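Prernen household paper index, data card and readme

Version 2, last touched 5 Jan 2023. Written fast, will clean up later.

What it is

A word list and page index for the Wistasthorpe parish account books, 1849 onward. One plain text table, one row per entry. Someone wrote down what was bought, from whom, for how much. We typed it in. That's the project.

3000 rows in the main table. Another 1000 in the "unsure" table, see below before you use those.

Who

Jagadeesh Suvarna: typing, spelling rules, this file.
Brahim Younis: money columns, checking, all the scripts.

Questions about money go to Brahim. Questions about handwriting to me, but no promises, the second clerk had terrible handwriting and I still can't read his capital S.

Files

main.txt: the rows we trust
unsure.txt: the rows we don't
names.txt: sellers and tradesmen, one spelling each
words.txt: old words with a short meaning
pages.txt: which row is on which page of which book
check.py: Brahim's checker, run it before sending us anything

All tab separated, UTF-8, no quotes around anything. If your spreadsheet adds quotes, take them out again please.

Columns in main.txt

row: number, never reused, gaps are fine
book: A, B or C
page: as written in the book. Book B has two page 41s, we call them 41 and 41x
date: year first. Blank if the clerk left it blank. Don't fill it in from the row above, he often went back and squeezed things in
seller: spelling from names.txt
seller_raw: spelling in the book
item: spelling from words.txt where there is one
item_raw: spelling in the book
pounds, shillings, pence: three columns, whole numbers
farthings: 0 to 3, its own column, dont merge it with pence
note: anything else

Empty means empty. Zero means the clerk wrote a zero. Not the same thing. We had these mixed up in version 1 and it made a mess of the candle totals.

Spelling rules

Keep the clerk's spelling in the raw columns, always. Even when it's plainly wrong. Even "sope".

Long s typed as plain s. Superscripts brought down to the line. Crossed-out words go in the note column in square brackets. Ditto marks written out in full in item, kept as "do" in item_raw.

Question mark at the end of a word = one letter in doubt. Two question marks = the whole word in doubt, row moves to unsure.txt.

Reading the page pictures

The scans aren't in this download, too big. You can check rows against them on anything with a decent screen. Phone is too small for Book C, the columns run right to the fold and you end up dragging back and forth. Tablet is fine. Laptop is fine. Turn the brightness up for the water-stained pages at the back of B, and zoom in before deciding on any 3 that might be a 5.

Redmi Pad SE box, on the floorboards.
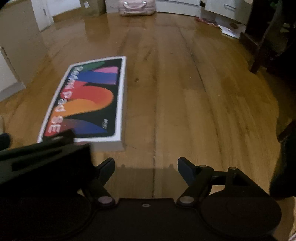

Known problems

Book A, first gathering: bottom corners gone. Pence missing on most of those pages. Left blank.

Book B: two clerks, sometimes on the same page. We don't mark which. Should have. Maybe in version 3.

Book C: bound out of order. pages.txt follows the binding, dates don't, so sort by date if you want the real order. Sorting by row gives you the binding order.

The seller called Sosa. Shows up in all three books, mostly lamp oil and rope. Could be one person or a family or a shop. One spelling in names.txt for now. Do not read anything into it.

The seller called Bamer is worse. Might be Barner. Might be Barmer in Book A. Check seller_raw if it matters to you.

Coal is by weight in A and by sack in B and C. No conversion. We don't know how big the sack was.

Totals at the foot of pages: not included as rows. Where the clerk's sum is wrong, the note says "foot wrong" on the last row of the page. He was wrong a fair bit.

unsure.txt

Same columns plus one called why. Short reasons: stain, fold, hand, torn, blot. Fine for browsing, please don't count them in anything you publish. If you manage to read one, send the row number and your reading, and say how sure you are.

Good for / not good for

Good for: what a small parish bought, when, what it called things. Spelling. Price of ordinary stuff like nails, candles, lime, soap, twine.

Not good for: wages. They're in a different set of books and we havent seen those. Also not good for anything about how many people lived there.

Sending fixes

One fix per line. Row number, column, old value, new value. Run check.py first. If it complains about farthings it's nearly always a stray space.

Don't send back the whole table with changes in it, I can't tell what moved.

Changes

Version 2: farthings split out, empty and zero separated, Book C added, names.txt redone from scratch.
Version 1: October, A and B only. Please delete it if you still have a copy.

Still to do

Mark the clerks in B. Finish words.txt from L onward, the meanings are thin there. Weights and measures table, Brahim has half of one. Check the rope rows again.

Use

Free to use, copy, change. Say where it came from and which version. If you quote a row give the row number, and if you spot a mistake in it while you're there, tell us.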